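Service and Shop-Floor Automation
Handout 3: Picking from a bin
Revised 3/31/21

Read before the session. The dishwasher exercise from October is assumed.

1. The question

Whether a machine can do a chore depends on how the chore is stated. "Unload the cutlery basket" and "feed parts to the press" sound unlike each other, but both ask for the same thing: take one item from a heap, without knowing beforehand how it lies, and put it somewhere in a known position. A person does this while talking. Most installed robots avoid it by having the parts arrive in trays.

2. Terms

Structured picking: every part is in a known place and at a known angle.
Semi-structured picking: parts lie in a single layer or in rough rows.
Random picking: parts lie at any angle, may touch, and may cover one another.
Cycle: one attempt, from the first image to release or failure.

3. Where the difficulty lies

Finding the part. Shiny surfaces and shadows near the walls spoil depth readings. Colour helps if the part types differ in colour, and is no use if they do not.

Reaching the part. The fingers need room on both sides. A bar flat against a wall or another bar may have no free side, and must be pushed before it can be gripped. The wrist must also clear the rim.

Knowing the result. A closed gripper is not proof of a pick. Check finger width or weight before moving away.

4. Course figures

The Jaltgate cell was set to run 3,000 cycles on mixed bars with the Herrera planner. In 1,041 of these the planner asked for a push before the grip. The Prikstead kitchen trial used the same planner on spoons and was stopped early. Its log is in the course folder and should not be compared directly, as the items were stacked deeper.

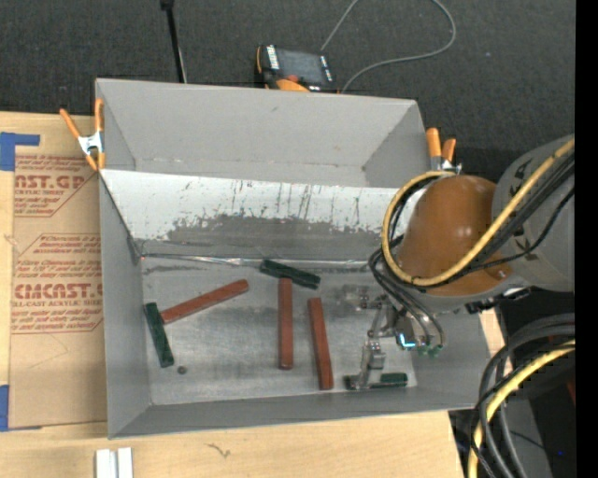
Fig. 3. Bar picking from a grey bin, red-brown and dark green bars, gripper over a green bar.

Note the bars in contact, and the one lying across the upper end of another. For each bar, mark the sides open to a two-finger grip.

5. Position at present

Single-layer picking of rigid parts of known shape is ready for the shop floor, given a slow enough line. Mixed household items are not. The Indach notes (reading list, item 3) set out the cost side.

Bring your marked copy of Fig. 3 to the lab.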